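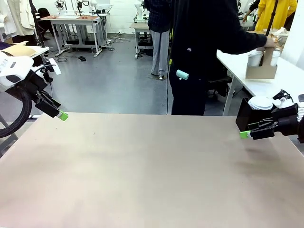

News > Business > Food and Drink

2 min read

Komport says its paper cup lids will replace plastic. Cafes may want to see more first

January 13, 2021

Komport, the packaging supplier based in Stenthorpe, said this week that it will stop selling plastic lids for hot drinks and offer only white paper ones. The company calls the change "complete and permanent." It made a similar promise about straws in October, and plastic straws were still in its online catalog on Tuesday's price list when we went to press.

The new lid, sold under the name Naron, comes in one size. Komport says it fits the small and medium cups in its own range. It does not say whether it fits anybody else's, and a spokesperson did not answer when we asked. For a coffee shop with a back room full of another supplier's cups, that is the first thing to find out.

Price is the second. A case of Naron lids costs 28 percent more than the plastic ones it replaces. Komport says the gap will close as orders grow -- suppliers usually say so -- but it gave no date.

Then there is the matter of leaks. The company says it tested 731 lids and that 13 of them let coffee through at the rim. It did not say how long the cups were left standing, how full they were, or whether anyone walked anywhere with them. Most takeout coffee leaves the shop in a hand or in a cardboard carrier, and a carrier with two cups in it gets tipped, bumped and set down on car seats. A test that leaves out the trip to the car does not say much.

Vukčević, a bakery and coffee counter on the east side of town, tried the lids for 14 days. The shop told us they went on easily but were harder to get off in one piece, and that it has not decided whether to order more.

Komport also describes the lids as suitable for home compost. The notice sent to customers names no certificate, and the city's own food waste program does not currently take coated paper of any kind.

Orders open next month. Komport says shops can ask for a free sleeve of lids before they buy.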